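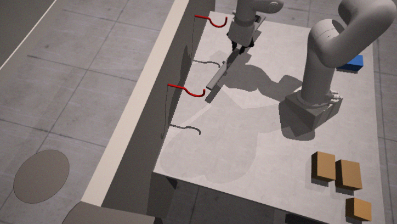
*The tool-hanging cell at Vustosari, as rendered in our simulator: arm, tool and the two red wall hooks.*

**Plomik opens up its set-up notes for the Vustosari cell**

November 18, 2022 — I'm Ada Tedesco, I look after the tool-hanging cell at Plomik, and today we're putting out the full set-up notes for it, free to anyone who wants them. I'm rather pleased!

The cell does one job. The arm takes a long flat tool and hangs it on a hook on the low wall beside the table. Sounds easy, but if the hooks are a touch out in the model, the arm goes to the wrong place and you spend your afternoon wondering why. (I've spent a few.)

So the notes start with the hooks. We measure from the base of the arm to each hook tip, type the figures into Waker, our set-up program, and run the hang in simulation before the real arm moves. Then we check the fingers. Ours get new pads after 1,640 hangs, and I do the swap myself with 2 screws and a cup of tea going cold.

The blocks on the table have their own page. They give the arm something to steer clear of, and you can shift them about as you like — just save the new layout before you press go.

In October our friends at Holanda tried the draft on their own cell and ran nearly 460 hangs with it. They sent back a long list of grumbles, most of them fair, and I've rewritten the part on cable checks from top to bottom.

The notes and the simulator files are out now, and printed copies can be had from the Plomik front desk. Questions about the cell come straight to me, Ada Tedesco, at Plomik.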